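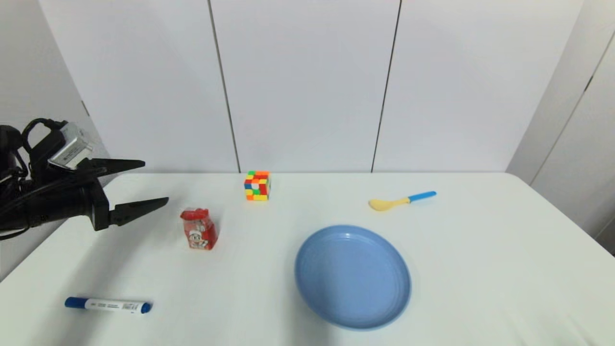
Week 5 handout: What a planner's success rate leaves out
Notes by Nahuel Godoy

Plindodero reports 372 planned paths and calls every one of them collision-free. Ask what that means. The checker only tests against the world model it was given. If the pose estimate is off, the path is free of collisions with things that aren't there.

Read the log from February before you believe the summary table. The perception node publishes at 75 Hz, but the planner takes one snapshot and keeps it. Fresh data that gets ignored is worth very little.

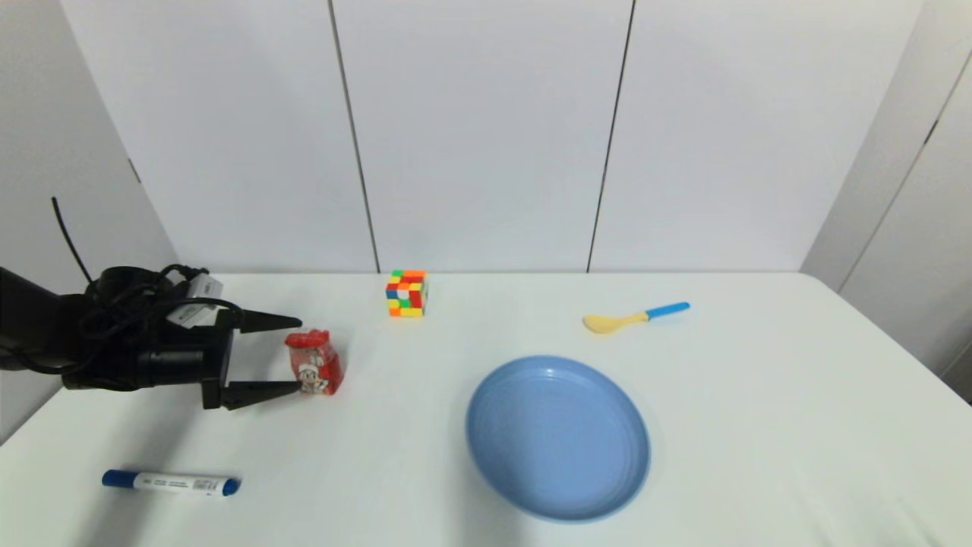

Fig. 2. Gripper fingers on either side of the red packet.

A box model is a poor fit for a crinkled pouch. Vergara uses one anyway and pads it, so the error moves into the padding parameter.

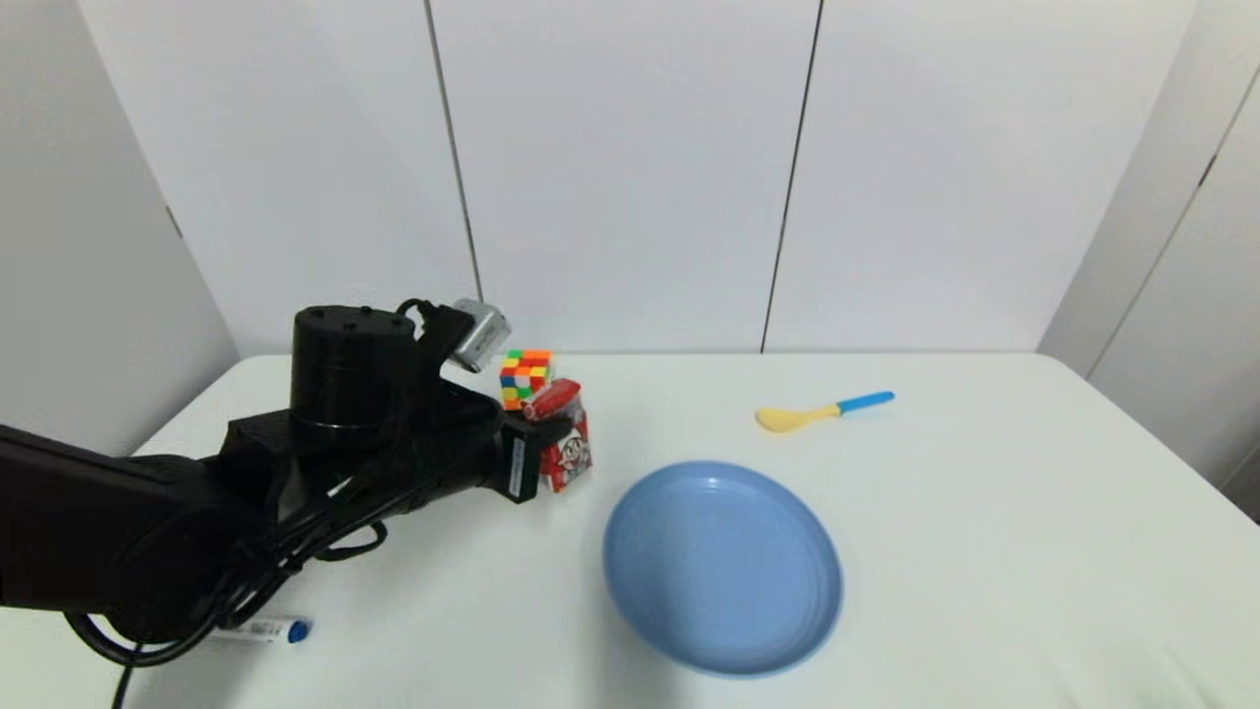

Occlusion gets one sentence in the Plavutness manual. I would give it a chapter. With the red package partly tucked behind the gripper, a head view alone has to guess at the hidden part, and the software rarely says how much it guessed.

For next time: rerun case 167 with the snapshot held, then refreshed. Bring both logs.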